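Istport Freethought Talks: transcripts and speaker notes

README for the text collection, second release
Maintained by Kwadwo Agbenyega
Last updated 20 July 2019

Welcome! Inside are the written-up talks, panel discussions and floor questions from the Istport gatherings on belief, unbelief and public life, cleaned up and put into plain text so that anyone can read, search or study them.
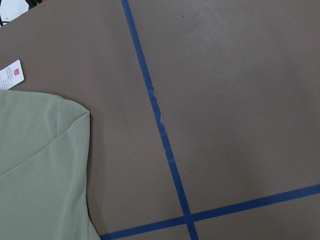
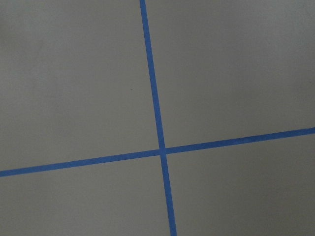
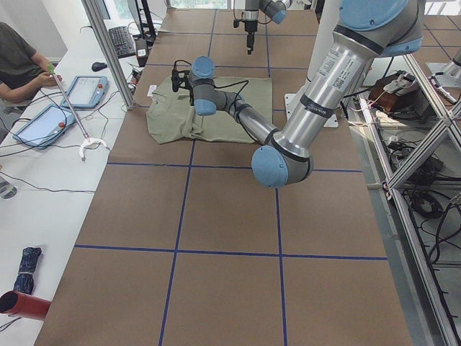
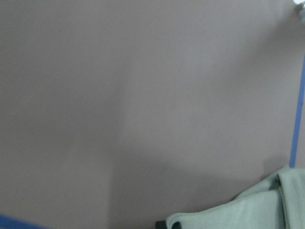

Reading time: 5 minutes

What you get

The collection holds 1065 text files. Each file is one turn at the microphone: a full talk, a panel answer, a question from the floor or a reply to one. Long talks have been left whole, even where a speaker stopped for applause or lost their place, and short heckles are kept inside the turn they interrupted.

The speakers cover a lovely wide range. There are lifelong atheists, people who left a faith late in life, a handful of ministers and imams who came to argue the other side (and did it very well), schoolteachers, union people, and a good many who just wanted to ask something. The subjects run from prayers at council meetings to faith schools, funerals without clergy, blasphemy laws abroad, and whether a candidate's religion is anybody else's business. That last one fills most of the Dunier panel and it is a cracking read.

Folders

talks
Prepared talks, one per file. These tend to be the longest.

panels
Panel turns, grouped by session. File names start with the session code, so sorting by name gives you the order in which people spoke.

floor
Questions and comments from the audience. Names are removed here unless the person asked for theirs to stay in.

notes
Speaker notes, where we were given them. Some match the talk closely. Others wander off after the first page, and I have not tried to reconcile the two.

index.csv
One row per file, with the columns described next.

Columns in the index

file: the path inside the collection
session: short code, for example DUN for the Dunier panel or BON for the Bonsu lecture
kind: talk, panel, floor or note
speaker: a name, or "floor" where the person is not named
language: en for nearly everything, other codes for the few turns given in another language
words: length of the turn, headings left out
checked: the number of people who read the text against the recording, either 1 or 2

How the text was made

Everything began as sound recordings. A first draft was typed by ear, then a second person read it through with the recording playing. Every file in talks and panels has had two readers. Most of the floor folder has had one, because background chatter made it slow going and we ran short of time in January.

We kept the way people speak. If somebody said "gonna", the text says "gonna". False starts are kept where they change the meaning and dropped where they are only a stumble. Words we could not make out are marked [unclear], and a guess is marked with a question mark inside the brackets, like this: [parish?].

Laughter and applause are marked when they go on long enough to stop the speaker. I did wonder about taking these out for the second release, but several readers wrote in to say how useful they are. You can see which jokes landed, and which lines drew a clap from only one side of the room. They stay!

Scripture and hymn quotations are left exactly as spoken, mistakes and all. The same goes for quotations from philosophers, which are wrong rather more often.

What changed in this release

The Bonsu lecture is now complete. The first release ended before the questions, and the questions are the best part.
Session codes are all three letters long.
Speaker notes have been moved out of talks and into their own folder.
A file that appeared under both panels and floor has been merged into one.
Curly quotation marks have been changed to straight ones throughout, after complaints from people whose software was tripping over them. Sorry about that.

Good uses

Reading, first of all. Start with the Dunier panel if you like an argument, or the Bonsu lecture if you want one person thinking something through slowly and carefully.

The collection also works well for looking at how people talk about belief in public: what words they choose for themselves, how politely they disagree, how often a question turns into a speech. A sixth-form group used the first release for a debating project and sent back a splendid list of corrections, all of which are now in.

Please take care with

Counting opinions. People came because they were interested, and those who queued for the microphone were the keenest of the lot. You cannot work out from these files what Istport thinks about religion, let alone anywhere bigger.

Quoting floor speakers. Some of them talk about leaving a family faith, and a few details may still be enough for a neighbour to recognise them. Use short extracts, and please don't try to work out who anybody is.

Claims of fact. Speakers on all sides said things that are plain wrong. We corrected spelling and nothing else.

Known gaps

The opening session at the Pevard hall has no recording for its first 60 minutes, so the text starts in the middle of a sentence about church bells. Three panel turns are missing because the speakers asked for them to be left out, and the session numbering skips where they would have been. Talks longer than 3000 words have no paragraph numbers yet — I am adding them by hand and will get there.

Terms

You are free to copy, share and quote the texts for study, teaching or your own interest. Please name the speaker and the session when you quote from a talk or a panel. For anything you plan to sell, ask first, as the speakers keep the rights in their own words.

Corrections

Very welcome, however small. Send the file name, the line as it stands and the line as you think it should be. If you were in the room and remember what one of the [unclear] passages said, I would love to hear from you — there is a long one in BON, just after the bit about Spinoza, that has defeated everybody so far.

Kwadwo Agbenyega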